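In praise of the cardboard tube

Every December my flat fills up with tubes. Posters come in them, wrapping paper comes on them, and a calendar I order from a small printer in Prendby arrives in one so stout you could knock in a tent peg with it. By the new year there is a row of them leaning behind the bedroom door, and visitors ask when I am going to take them to the recycling. My answer is that I am not, or not yet, and I would like to make the case for keeping them.

A good cardboard tube is one of the best-made things that comes into an ordinary house. Think what it has to put up with. It is thrown into vans, dropped on steps, stood in the rain outside the wrong door, and at the end of all that a print slides out without a crease. The whole job is done by paper, wound round and round on itself and glued. Take one in both hands and try to bend it. I have been trying for years with the Prendby one and it still beats me.

I keep mine for all sorts. The short ones hold extension leads, one lead to a tube, with the name of the thing it belongs to written on the outside in pencil. A wide one stands by the front door with umbrellas in it. Knitting needles, garden canes, a roll of lining paper, the long curtain rail I will put up one day: all in tubes. My best tablecloth lives rolled round the outside of one and hasn't needed ironing since. If you own a tablecloth, please try this! I was so pleased the first time that I went and did the pillowcases, which was a mistake (too small, they slide off), but the principle is sound.

Then there are the children. I help at a craft club at the library in Mollden, and for 19 sessions last year we put out a table of tubes next to a table of proper kits. The kits cost real money and had instructions. The tubes went first nearly every time. They became lighthouses, rockets, a marble run that went the length of the room and down the step, and one very long trumpet that had to be confiscated. A plain white tube is the most popular of all, and I think I understand why. Brown ones look like packaging. White ones look like something waiting to be started on, and felt pens come up beautifully on them.

People tell me the tidy thing is to buy storage. I have looked. There is a range called Pace, all lidded boxes in soft greys, and very handsome it is, and there isn't a single box in it that will take a rolled map. Square boxes are made for square things. A surprising amount of what I own is long and thin, or would be happier if it were rolled, and for that you want a tube and nothing else will do.

I'll admit the habit needs limits. A friend of a friend ended up with almost 300 of them in a garage, which is too many tubes for anyone. My own rule is that they have to fit behind the door with the door fully open. When it starts to bounce back at me, the weakest go: the flimsy ones from kitchen foil, anything squashed at the end, anything that smells of cellar. The strong ones stay, and I have a few that must be on their fourth or fifth job by now.

What I would love is for the firms that send them to think a little about the second life. Fulurum, who sell maps by post, leave theirs unprinted and put the address on a label that peels off clean, and I could have hugged whoever decided that. Others cover every inch in logos and then fix the cap on with staples. A cap that comes off and goes back on turns a wrapper into a container. It seems such a small thing to ask, and I do ask, by letter, once a year or so. I have had two replies, both very nice.

So before the next one goes out with the newspapers, have a proper look at it. Run a thumb down the side, tap it on the table, see what in the house would fit. I've a new white one here and I'm already torn between the paintbrushes and the big map of the coast.

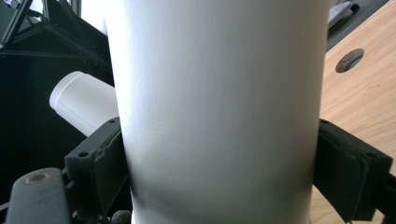 A plain white tube, the sort worth keeping.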